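Notes on Giving Notice

The following remarks concern the end of a residential tenancy, a matter on which this blog has received several inquiries since November. They reflect the author's own experience of leaving an apartment on Holisano Street after six years and should not be taken as legal advice.

Notice should be given in writing, even where the landlord is friendly and a telephone call appears to be enough. The letter should state the address, the final day of occupancy and the account to which the deposit is to be returned. My own deposit was $1,217. I requested a signed receipt for the letter and received one the following Thursday.

The lease should then be read again in full. Mine contained 37 clauses, of which only two dealt with the condition of the premises. The phrase used was "clean, allowing for ordinary wear."

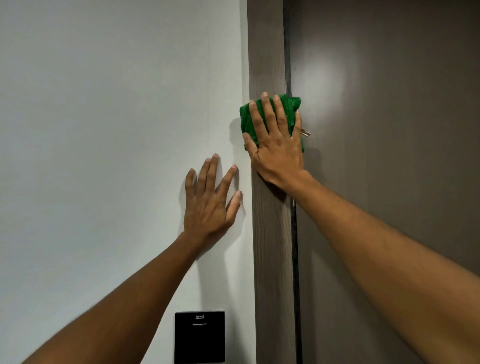 Green cloth, door frame and wall.

Tenants frequently disagree with landlords about the meaning of ordinary wear. Faded paint is generally accepted. Holes left by shelving are generally not, and I was charged for one of mine. The charge was itemized, and I paid it without objection.

It is advisable to request a joint inspection before the keys are handed over. Both parties should sign the same sheet, and each should keep a copy. My inspection began at 12 and was finished within the hour. Meter readings were entered on the reverse of the sheet, an arrangement that later settled a question from the electric company.

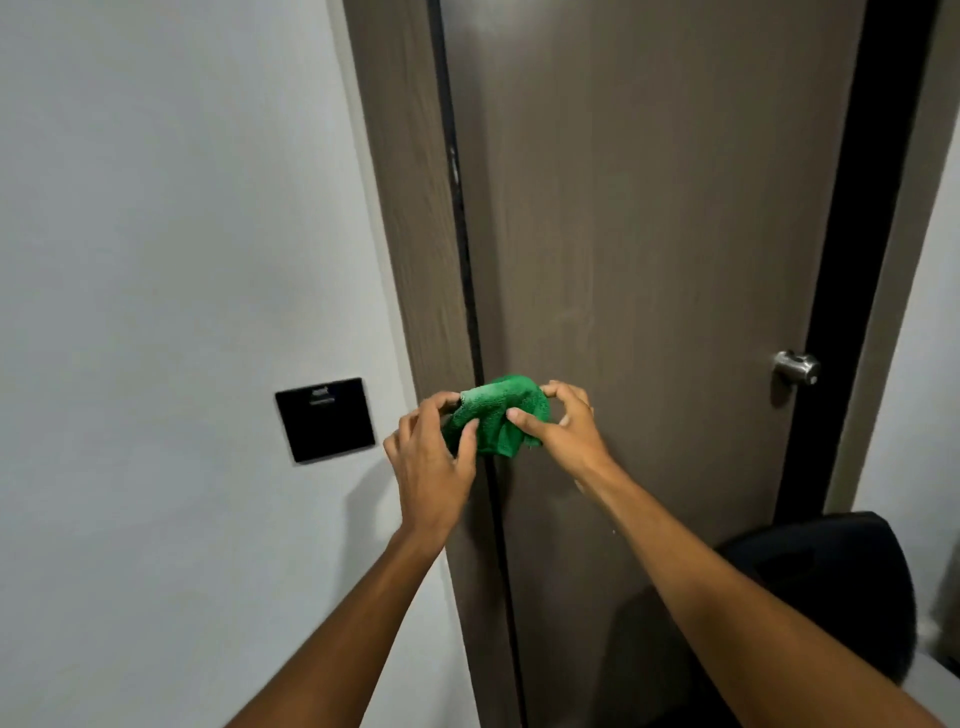
Lutz Sauerland wrote in response to an earlier version of these notes that the inspection sheet is worth little if the landlord fills it in alone afterward, and that he now declines to surrender the keys until both signatures are in place. I have adopted his practice.

The deposit was returned by check, less the charge for the shelf. A forwarding address should be left with the post office in any case.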